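Fondthorpe Residential Services
Work with us: Bathroom and Amenities Attendant (part-time, ongoing)

Fondthorpe is seeking a reliable and considerate person to join the housekeeping team as Bathroom and Amenities Attendant. The role is part-time, with the possibility of further hours during the winter months, and commences in November.

About the organization

Fondthorpe operates five residential buildings for older tenants and for adults recovering from surgery or illness. Huamán House, where the successful applicant will be based, is the largest of the five. Most suites have a private bathroom. Shared washrooms are located beside the dining room, the laundry and the main entrance. The housekeeping team recorded 1,848 bathroom visits at Huamán House last year, compared with 1,745 the year before, and this position has been created in response to that increase.

About the role

The attendant cleans and checks private and shared bathrooms on an assigned floor, replaces supplies and reports faults. Most of the bathrooms are small. The toilet stands against the back wall, and there is limited space to either side of it. Applicants should be comfortable working in close quarters, kneeling on a hard floor and reaching low fittings.
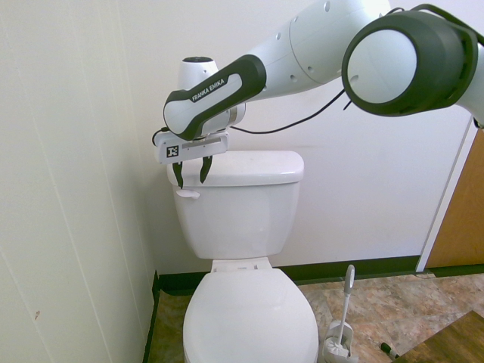 Each shift begins at 7:30 a.m. with a short meeting in the housekeeping office, where the day's list is handed out and any tenant requests are discussed. Shared washrooms are completed before breakfast service ends. Private bathrooms follow, at times agreed upon with the tenants. Attendants knock, introduce themselves and wait for an answer before entering a suite. A tenant may decline a visit, in which case the attendant notes this on the list and moves on to the next suite.

Duties

Clean and disinfect toilets, sinks, showers, grab bars and door handles.
Wipe the tank lid, the seat hinges and the outside of the bowl at every visit.
Confirm that each toilet flushes fully and stops running.
Sweep and mop floors, including the area behind the toilet.
Restock toilet paper, hand soap and paper towels.
Rinse and replace toilet brushes according to the monthly schedule.
Report leaks, loose seats, cracked tiles and slow drains to the maintenance desk before the end of the shift.
Keep the supply cart stocked, labelled and locked when unattended.

Fondthorpe uses the Skekeck checklist for all bathroom work. The checklist is a single laminated card listing the order in which surfaces are cleaned, from the highest and cleanest to the lowest and most soiled. New staff are trained on it during their first week and are not expected to know it beforehand.

Attention to detail

The supervisor inspects a sample of bathrooms each month and discusses the results privately with the attendant concerned. Experience has shown that large surfaces are seldom missed. The points most often raised are the small ones — the underside of a seat, the back of a tap, the narrow gap between the bowl and the wall.

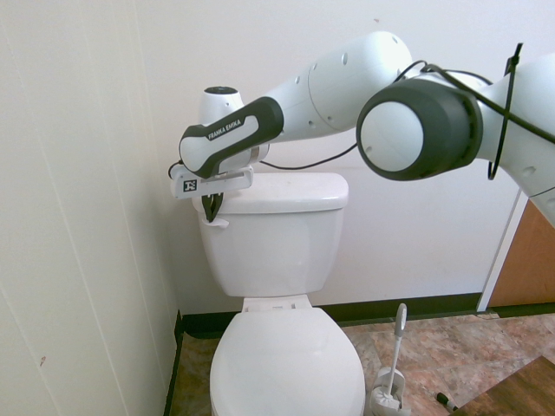

Floors receive particular attention at Huamán House, where many tenants use walkers or have reduced vision. Anything lying on the floor is a possible trip hazard, and attendants are asked to look over the whole floor before they begin to mop. Mottled tile in pinkish tan and brown does not show dust or crumbs as readily as a plain floor would, and an item as small as a marker or pen beside the toilet should be picked up and placed on the counter where the tenant will find it. The brush holder is lifted and the tile beneath it wiped, then the holder is returned to the side on which it stood. Tenants with low vision rely on their belongings remaining in a familiar place. The same applies to the flush lever at the front left corner of the tank, which is touched many times a day and must be disinfected at each visit.

Qualifications

Previous cleaning experience in a home, hotel, clinic or residence is an asset but is not required. Applicants must be able to read and follow product labels and written instructions in English, lift supply boxes weighing up to 10 kilograms, and stand or walk for most of a shift. A current police record check is required before the first day of work. Fondthorpe reimburses its cost once employment is confirmed.

Kindness and discretion are essential. Attendants work inside people's homes and may learn private details about their health. These must not be discussed outside the team.

Terms and benefits

Shifts are five hours long and are assigned on a rotating schedule, with some weekend work. Uniforms, gloves and non-slip shoe covers are provided. Staff receive paid training, paid sick days and a meal in the staff dining room, known in the building as the Oven — the room was formerly the bakery. The dining room is wheelchair accessible, as are the housekeeping office and the staff washroom.

How to apply

Please send a resumé and a short cover letter to Farzana Magsi, Housekeeping Supervisor, or leave both in a sealed envelope at the front desk of Huamán House. The cover letter should state the applicant's availability for early shifts and weekends. Applications are reviewed as they are received, and the posting will remain open until the position is filled.

Fondthorpe welcomes applications from people of all backgrounds and abilities. Accommodation is available on request at every stage of the hiring process. All applicants are thanked for their interest; only those selected for an interview will be contacted.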